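Search this site Enter keywords Go

Sport Governance and Administration
Unit handout: Selection policies and athlete appeals
Prepared by Chrysanthi Petridis and Kenta Yokoyama

Filed under: Course materials, Team selection, Semester two

1. Purpose of a selection policy

A national sporting organisation that sends a team to an international event must publish the rules by which the team is chosen. The policy tells athletes what they need to do, by what date, and at which competitions. It also limits the freedom of selectors. Once the policy has been released, selectors are expected to apply it as written, even where they believe a different team would perform better.

Students should be able to tell apart three documents that are often confused: the qualification system issued by the international federation, which decides how many places a country may fill; the nomination policy of the national body, which decides whose names go forward; and the team agreement, which the athlete signs after being chosen.

2. Objective and discretionary criteria

Objective criteria can be checked by anyone holding the results. A time, a distance or a ranking on a closing date are the usual forms. Discretionary criteria call for judgement: recent form, recovery from injury, or suitability for a relay or crew.

Most policies combine the two. In the Cumon rowing case, which we will use throughout the unit, 70 per cent of the score came from trial results and the remainder from the coaches' assessment. The difficulty lay in the second part. The policy did not say what the coaches were to assess, and Liv Brekke, who had won two of the trial races, was left out of the crew without written reasons.

3. Grounds for appeal

An appeal is generally confined to the following:
– the policy was not properly followed;
– the athlete was not given a fair chance to meet the criteria;
– a selector was biased or had an undeclared interest;
– there was no material on which the decision could reasonably be based.

Disagreement with the result is not a ground. Brekke's appeal succeeded on the second ground only. The panel, chaired by Renato Ocampo, sent the decision back to the selectors and declined to name her to the crew itself. Read paragraphs 55 onward of the decision with care, as the tutorial exercise is drawn from them.

4. Time limits

Appeal periods are short. The Trurnena Games policy allowed athletes up to 2 days from notice of the decision, and entries closed in August. Panels will seldom extend a limit where another athlete's place depends on the outcome – the interests of the person already selected must also be heard. In practice this means that the selected athlete should be told of the appeal at once and invited to take part.

5. Conflicts of interest

Selectors in smaller sports often coach the athletes they are judging. The accepted course is to declare the interest in writing and withdraw from that part of the meeting. Declaring it and remaining in the room is not enough under the model policy in your reader (page 678).

6. Reading for next week

Christodoulou, chapter on natural justice in domestic tribunals.
Apostolos Kokkinos, seminar paper on injury clauses. 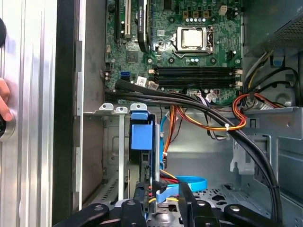

May an appeal panel choose the team itself?

Only where the policy gives it that power. In most cases the panel returns the matter to the selectors, who must decide again and follow the policy correctly.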